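Oi, gente! Escrevo da lavanderia da Grulcombe, onde cuido do turno da manhã há mais tempo do que gosto de admitir, e estou procurando pessoas para participar da próxima rodada do Plurnness, o nosso projeto de dobra automatizada de roupa. A rodada começa em março e tem vaga para quem já dobra roupa todo dia e também para quem nunca chegou perto de uma lavanderia industrial (sério, queremos os dois grupos!).

Um pouco de contexto. Por aqui passam 3416 peças numa semana cheia, e boa parte é jeans. Quem já dobrou calça jeans por um turno inteiro sabe como ficam os punhos no fim do dia. Quando a Merkusik instalou as cabines com dois braços, eu fui das que torceram o nariz. Achei que iam me colocar para apertar botão. Meu dia mudou bastante, sim, mas de um jeito que eu não esperava: hoje passo menos tempo dobrando e mais tempo decidindo como uma peça deve ser dobrada, o que conta como bem-feito e o que volta para a pilha.

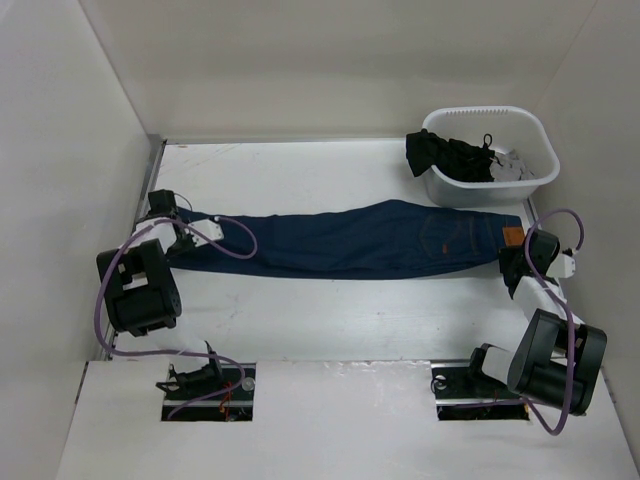 E é nessa parte que a gente precisa de ajuda. Os critérios que usamos foram escritos por pouca gente, todos daqui de dentro, todos com as mesmas manias. Eu, por exemplo, brigo por costura alinhada com costura, e tenho colega que acha isso perda de tempo. Queremos ouvir quem dobra diferente, quem é canhoto, quem aprendeu em loja, em hotel, em casa com a avó...

**O que você vai fazer**

- Dobrar peças do seu jeito numa bancada comum, comentando em voz alta o que está fazendo
- Acompanhar as cabines trabalhando e anotar o que aceitaria e o que mandaria refazer
- Conversar com a equipe sobre o que mudou (ou mudaria) no seu trabalho com uma máquina dessas do lado

São 5 encontros de meio período, sempre começando às 8h30, com café e lanche por nossa conta.

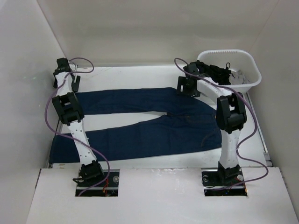

*Calça jeans na bancada de uma das cabines, com o cesto de roupa ao fundo.*

**Quem pode participar**

Maiores de 18 anos que consigam ficar em pé por períodos curtos (tem banqueta, e a gente para quando você quiser). Não precisa entender de robótica nem de computador. Se você trabalha em lavanderia, loja ou hotelaria e está preocupada com o seu emprego, venha também, e venha falar disso! Essa conversa já rendeu mudança por aqui: foi reclamando que conseguimos o rodízio entre cabine e mesa, e ninguém mais passa o turno inteiro só olhando máquina.

**Quanto paga**

A ajuda de custo é de R$ 100 por encontro, paga no mesmo dia, mais o transporte. Quem completar a rodada entra na lista para a vaga fixa de orientadora ou orientador de dobra, com salário de R$ 4000 e contratação pela Tóth, que cuida do nosso pessoal. A lista não garante a vaga, tá? Mas é de lá que vamos chamar primeiro.

**Como se inscrever**

Passe na recepção da Grulcombe até o fim de fevereiro, entre 9h e 16h, e peça a ficha do Plurnness. É uma folha só. No espaço livre, conte como você dobra uma calça jeans, com as suas palavras. Eu leio todas!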